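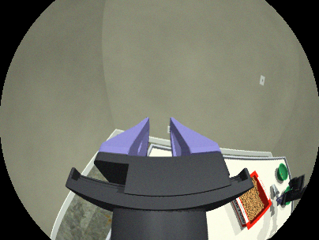

How do you split the watches on a first double-handed overnight race?

Anežka Kuruc
Sailing > Racing > Short-handed
Viewed 2,694 times

My brother-in-law and I have entered the Lodthorpe overnight race in May, double-handed class, and I'm starting to wonder what we've signed up for. It's 100 miles, out around the bank and back, with a start at 4 in the afternoon. The boat is Giltero, a Kusine 31 from the eighties. Tiller, autopilot that works if it isn't too lumpy, symmetrical spinnaker, slab reefing led back to the cockpit. I've done loads of round-the-cans stuff on her with a full crew of five or six, and I've cruised at night a handful of times, but I've never raced past dark with just one other person.

What I can't get my head around is the watches. Everything I read is for big crews (four on, four off, rotating every so often, somebody always cooking) and it all falls apart when there are only two of you. If we both stay up for the start and the first mark, then we've been awake since breakfast by the time it gets dark. My brother-in-law says we should just tough it out and both stay up all night because it's only one night. I have seen that man after a late dinner and I don't believe him.

We also have $1,100 left in the boat budget. He wants to put it toward a new number three jib from the Strobel loft, I was thinking a better autopilot ram plus some decent foul weather gear. Any opinions on that are welcome too, but the sleep question is the one that's bugging me!
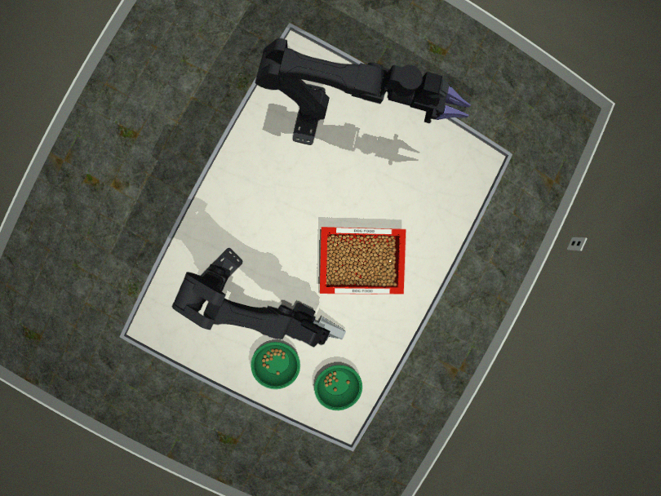
Two black arms mounted on a white tabletop.

Tetsuya Takeda

Please don't both stay up. I did that on my first one and at 3 in the morning I sailed the boat for a good while toward the wrong light, quite happily, while my co-skipper sat across from me and agreed with everything I said. Two tired people don't catch each other's mistakes.

What works for us is short and loose. We go one hour on, one hour off between getting dark and getting light, and we start it earlier than feels natural. With a 4 o'clock start I'd have one of you lying down by 7, even if all you do is stare at the underside of the deck. You won't sleep the first time. Lie down anyway, boots off, eyes closed. The second and third naps are the ones where you really drop off, and you only get those if you bothered with the first.

A few things we agree on before the start, because it's hard to be reasonable about them at 2 in the morning:

Nobody leaves the cockpit when the other one is asleep. If something needs doing at the mast, you wake the other person up and no one gets to grumble about it.

Sail changes and spinnaker jibes happen at the changeover if they can possibly wait. You're both awake anyway, so use it. We've carried the wrong jib for forty minutes plenty of times and I doubt it cost us a place.

Clip on at dusk and stay clipped on. Clip on before you come up through the hatch.

Wake the other person if you're nodding off, even if you're only twenty minutes in. We swap and don't keep score. If you start adding up who owes who an hour of sleep, you'll be fighting by sunrise – ask me how I know.

If the breeze is up and it's two reefs and spray everywhere, go down to 45 minutes. If it's flat and dull you can stretch to an hour and a half, but that's the kind of night when I find it hardest to stay awake on my own, so be careful.

On the money, I'm with you on the pilot. A jib makes you a bit faster for part of the race. A pilot you can trust gives you a third crew member who doesn't eat. Get the ram, and spend whatever's left on gloves and a good headlamp with a red setting.
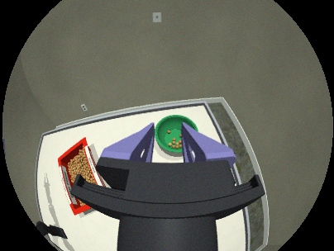
White table with a plain wall behind.

halyard_hank

Depends on the weather. We just take turns when someone gets tired. Seems to work, never had a problem. I'd buy the jib, an old number three is slow and you'll be upwind half the race if it blows from where it usually does.

Also check your nav lights BEFORE you leave. Ours had a green crusty connector up at the bow and we found out at dusk.

patsy_leeward

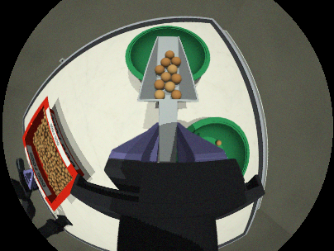 Tetsuya's covered the watches better than I could (we do 90 minutes, but we're old and slow to get our boots on), so I'll add the thing that wrecked our first overnighter: food. We packed like we were going on a picnic. Sandwiches went soggy, the pasta salad needed two hands and a plate, and by midnight we were both cold, cranky and living on cookies. Hungry people sleep badly and steer worse. Now everything hot gets eaten out of a deep bowl with a proper lip, same idea as the big round green one up there, only sized for one person. You can hold it against your chest with one hand on the tiller, and the lip gives your fingers something to grab when she rolls. No plates at all.

Our usual is chili or thick stew, cooked at home and poured boiling into a wide-mouth thermos just before we leave the dock. The person coming on watch eats first, then takes over. The person going off gets a few mouthfuls and a drink and goes straight to bed. Two more thermoses of plain hot water cover tea and instant soup, and then you don't have to light the stove in the dark unless you feel like it.

Snacks go in a bag tied just inside the hatch. Nuts, cheese, those little oranges. Go easy on coffee until 3 or 4, or you'll lie there wide awake on your off hour listening to every winch.

And do a practice run! Leave the dock at dinner time a couple of weeks before, sail until midnight, have one of you go below twice and see how it feels. We learned more about where things needed to live on our boat from one evening like that than from a whole summer of day racing. My husband still can't find the flashlight, but it has a hook now.

Anežka Kuruc

Thank you all, this is so helpful. I read the bit about the wrong light out loud to my brother-in-law and he went pretty quiet, so one hour on and one hour off it is. The practice run is going on the calendar tonight. Still arguing about the jib.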